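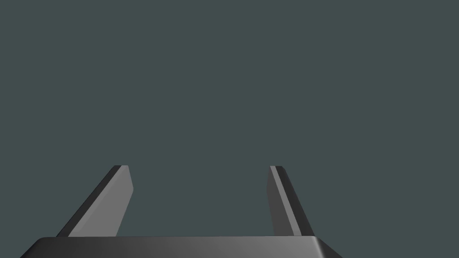

Grakance Speaker Biographies, data card

What's in it

707 short biographies of people who gave talks, sat on panels or handed out certificates at events run by the Cancombe community trust. Each is a plain text file, one to 8 paragraphs long, almost all in the third person and almost all plainly written by their subject.

Of these, 562 have been tagged by hand for birthplace, schooling, job and good causes. The rest await someone with a free weekend.

Fields

id: a number, not always in order
bio: the text, typos kept
role: speaker, panellist or host
tags: blank if untagged

Known problems

"Passionate" has not been removed. We tried it, and several entries became very short.

Six people appear twice with different job titles. Both versions stay in – careers move on. Dates of birth and home addresses have been taken out, as have the names of pets.

Anything from the Dernance branch before September may lack line breaks.

Use

Free for teaching and research. Please don't use it to write your own.

Last updated April 9, 2022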